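11 June 2018

Slept badly, woke up at the wrong end of the bed with the sheet around my ankles, and lay there listening to the gutter drip until it was late enough to count as morning. So today was always going to be a slow one, and I decided around my second coffee that I'd stop fighting it and give the whole day to the sourdough.

I've been at this since March and I'm still not good at it! The starter lives in an old Gatitz jar with the label half scrubbed off, and I named it Ivo (yes, I'm one of those people now). Ivo had been sulking all week. He'd puff up a bit after breakfast, think better of it, and be flat as paint by lunch. I'd been feeding him the cheap white flour from the corner store, so last night I switched him over to the rye I'd been saving, and when I came down this morning he had climbed right up to the lid and was pushing at it. I said something out loud to him. I won't write down what.

Anyway, I mixed the dough before I'd even gotten dressed. The recipe is the one from the back of the Marolix flour bag, which I've changed so many times I'm not sure it's fair to call it theirs anymore. More water, less salt, a spoonful of honey when I feel like it. Then you fold it every half hour or so, and in between there's nothing to do except wander around and start things you won't finish. I started the ironing. I started a letter to the water company. I picked up the big library book about bread in monasteries and read 11 pages of it, all of them about taxes.
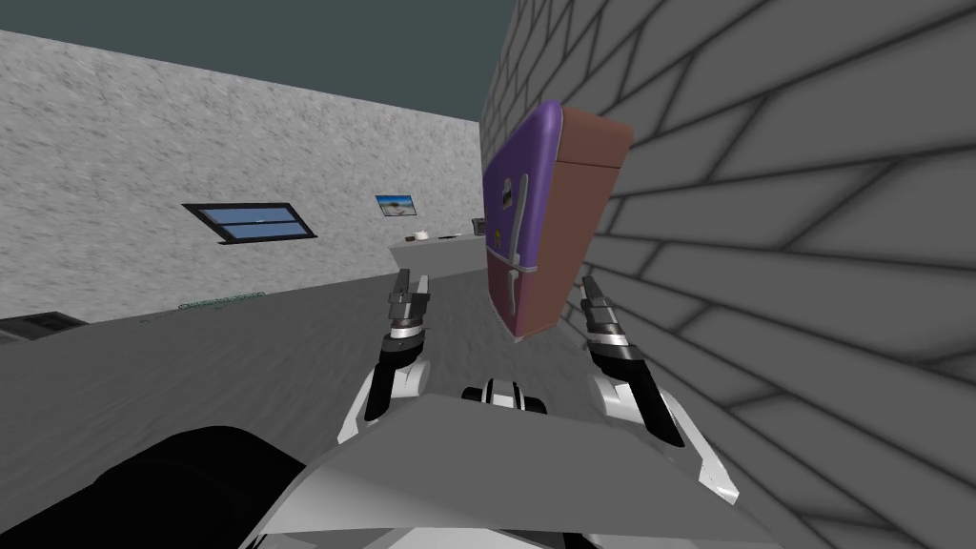 This page was last changed on 11 June 2018 at a little past nine in the evening.By early afternoon the dough had gone soft and wobbly and was holding its bubbles, so I shaped it and put it in the basket with a dish towel over the top. The towel stuck. It always sticks, and every time I tell myself I'll use more flour, and then I get stingy. I peeled it off with a butter knife and lost a strip of the top, which I patched with a wet thumb.

Walked down to Morikawa while it was resting, to get butter, and came home with butter and a bag of cherries and a new scrubbing brush. There was a line out the door for the lunch counter. I'd forgotten how nice it is down there when the sun's out and the awnings are all the way open. I ate most of the cherries on the walk back and spat the pits into the hedge by the bus stop, so if there's a cherry tree there in a few years, that was me.

Baking took roughly 40 minutes, with the lid on for the first part. I have a bad habit of opening the oven to look, and I only did it twice! The loaf came out lopsided, with one big ear on the left and a kind of dent where my patch was, but it sang. That little crackling noise when it cools, I mean. I stood over it with my head tilted like a dog until my neck hurt.

You're supposed to wait until it's cold before you cut it. I waited maybe long enough to wash the bowl. The middle was a touch gummy, the crust was the best I've made, and there was one enormous hole near the end that all the butter fell through and onto my sock. I had two slices standing up and a third one sitting down, with the rest of the cherries, and called it dinner.

Ivo's been fed and is back on his shelf. I need to write down how much rye I gave him before I forget, and I still haven't finished the ironing. The blue shirt can wait, I'll wear the gray one tomorrow.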